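Nadiia Tymoshchuk has one rule for the big white desk at Leckie: it must be clear before lunch. She has looked after the shared rooms there since March, and when I visited, she wanted to talk first of all about fruit.

"People put an apple next to the keyboard and then they forget it," she told me. "After one week I find it behind a monitor. So I bought a basket."
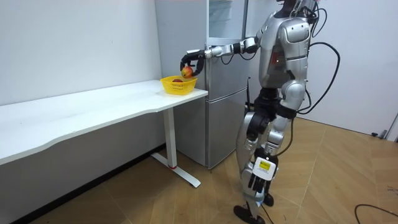
*The yellow basket, at the corner of the white desk.*

The basket is plastic and has holes in the sides. She is quite serious about the holes. "In a closed bowl the fruit gets soft at the bottom, and you do not see it. With this one the air goes through, and I can wash it in the sink."

I asked why it stands at the corner and not in the middle, where everybody could reach it. She shook her head.
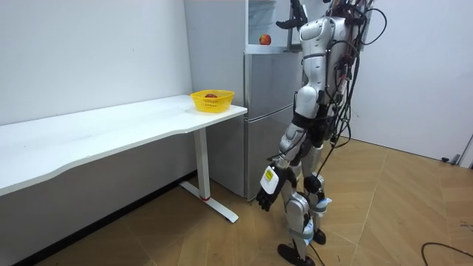 "In the middle it becomes a wall. One person puts papers on the left, another puts cups on the right, and then the desk is full again. At the corner it takes almost no place – and you pass it when you go out."

Before the basket she tried a paper tray from Elliritz, but the apples rolled out of it. She also tried a written list on the door, which she took down after two days. 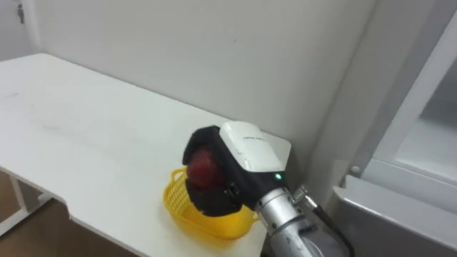
"I don't like lists," she said. "If a thing has its place, you put it there and you go on with your work. My mother kept onions in the same way, always near the kitchen door."

Her next plan is the shelf with the mugs. She has already measured it, and she did not want to tell me more.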